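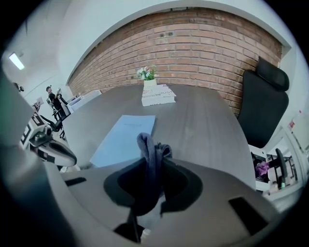 Gray cloth in the gripper, open day at the Costache lab, Birden

Threads > Robotics > Open days

1/ I visited the open day of Costache in Birden on 26 September 2024. I promised to some of you that I would write down what I saw, so I do it in small pieces. Please forgive my English where it is stiff.

2/ Costache teaches robot arms to handle cloth. The project has the name Bronlow. Before the arm tries anything, a person does the task many times with a gripper held in the hand, and the gripper records everything. This part was open to visitors.

3/ I expected a clean room with glass walls. It is a normal office with a brick wall, a big table and office chairs. There are flowers on the table. I liked this very much. The cloth that my future robot will fold will also not be in a clean room.

4/ The task of the day was small: take a piece of gray cloth, bring it over the blue folder, put it down flat. Then again. The person who showed it to us had done it so often that she could talk at the same time about parking in Birden.

5/ Then she offered the gripper to us. I was the second in the line. It is heavier than I thought, and the weight is in front, so after some minutes you feel it in the wrist.

6/ My first mistake: I looked at my hand. You should look at the cloth and let the hand follow. My second mistake: I closed the fingers too early and took only air. She said that everybody does this, and that air is kept in the records too, with a label.
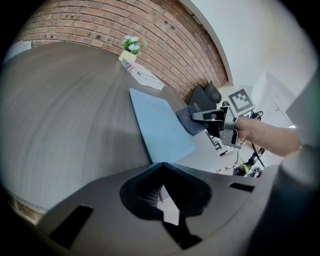
7/ What is difficult with cloth is that it has no correct shape. A cup is always a cup. A cloth is a different thing each time you let it fall, and you must decide again where to pinch. I do this every evening with laundry and never thought about it as a decision.

8/ The black and white square pattern on top of a gripper is a marker. With it, the software can calculate where the gripper is and how it is turned. One visitor asked if it was for payment. A fair question, I had almost the same one.

9/ Some numbers for those who asked. The goal for this task is 1000 good recordings. On the morning of the visit they had 902, and 94 more were waiting for a check. If all of them are accepted, you can do the subtraction yourself. I offered to stay and make the rest. They were polite.

10/ I asked what is a "good" recording. The answer was longer than I can put in here, but mainly: no long pause, no second hand helping, and the cloth must end inside the border of the folder. A slow one is accepted. A nervous one also, if it is complete.

11/ The thing I did not get to see is the arm doing the same task alone. They showed it in June to a group from Vernmont, and this time the talk was only on the recording side. I was a little disappointed - the invitation was not clear about this point.

12/ The practical part, if you want to go: groups are of six persons, you stay one hour, and the coffee is before and not after. Wear sleeves that you can push up. Mine were wide and they came in the way of the fingers two times.

13/ I have still my notes about the labels, and I will add them below when I can read my own handwriting.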